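Clikenby Family Respite Project
Progress report to the Grollden Fund, second instalment
7 Sep 2021

Kanako, sorry this is late, half the team on leave and the laptop died. Main points first, detail after.

Where we are
House on Zilside Road open again since the spring. Three bedrooms in use, fourth still waiting on the window. Target for the year was 60 overnight stays, we are at almost 30, so behind but not by as much as I feared in February. Most of the gap is the long closure. Bookings for the autumn look healthy and two families have asked for second stays.

Staffing
Night worker post filled at last (second advert). Thanasis Stefanou now doing the rota and the family phone line. Training on medicines done for everyone except the two newest, booked in. Still short of a weekend cook. Managing with batch cooking and the freezer, fine for now, not fine for winter.

Money
Spend on bedding, towels and bedroom bits came to £1283, slightly over the line in the budget. Reason is the washing. Sheets go through the machine after every stay and the cheap ones from the first order had gone thin by Easter. Bought better ones, patterned, children choose their own set when they arrive. Would like to move the overspend across from travel, which we have hardly touched. Can you confirm thats ok by email, nothing formal needed.

Boiler service came in under quote. Insurance went up, see sheet 2.

What families say
15 feedback forms back. Mostly good. Parents like the phone call at bedtime and being sent a short note next morning. Complaints: parking, the noise from the landing door, and not enough notice when a stay gets moved. Door closer has been adjusted. Parking we can't do much about. Notice period now written into the booking letter.

Not going well
The sibling days. Only ran one. Joo minibus hire fell through and the replacement wanted a deposit we hadn't planned for. Trying again at half term with a smaller group and parents droping off.

Next three months
Fourth bedroom window. Weekend cook. Sibling day. Second round of forms, shorter this time. Full figures with the next report.

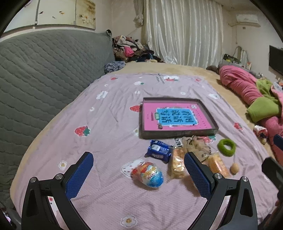 Strawberry sheet, with a large egg-shaped sweet package on top.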